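# Girnow Woven Linen Basket, Rectangular

The Girnow is a rectangular storage basket for bedrooms, guest rooms and dressing areas. It is supplied by Stanus Household to private customers and to residential establishments, and forms part of the Chisholm bedroom range. A handle slot in the upper rim allows the basket to be drawn out from beside a bed or lifted on to a shelf.

The basket is intended for items awaiting laundering or sorting, such as clothing, pillowcases and light covers. Its straight sides permit it to stand close against a bed base or wall. It may be used on carpet or on a hard floor.

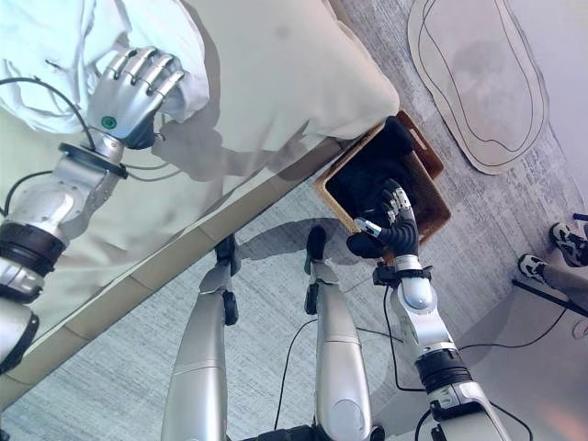 The housekeeping office at Zarnena House wrote to ask whether the basket could be left at the bedside all day, as residents preferred to put things into it themselves while the bed was being changed. Stanus confirms that the basket is suitable for permanent placement in a room, provided that damp articles are removed the same day and that it does not stand against a radiator.

## Particulars

- **Catalogue number:** 1794
- **Form:** rectangular, woven, with handle slot
- **Colour:** warm tan
- **Length:** 60 cm
- **Lining:** 100 per cent cotton, supplied separately
- **Guarantee:** 2 years, domestic and residential use

## Care

Dust with a soft brush or the brush fitting of a vacuum cleaner. Marks should be wiped with a cloth wrung out in cool water, and the basket left to dry in the open air. Bleach and furniture polish must not be used. The lining may be machine washed.

## Ordering

Orders from establishments should quote the catalogue number and the delivery address for each building. Linings are ordered on a separate line. Deliveries are suspended during the last week of December, and orders received in that period are dealt with in January.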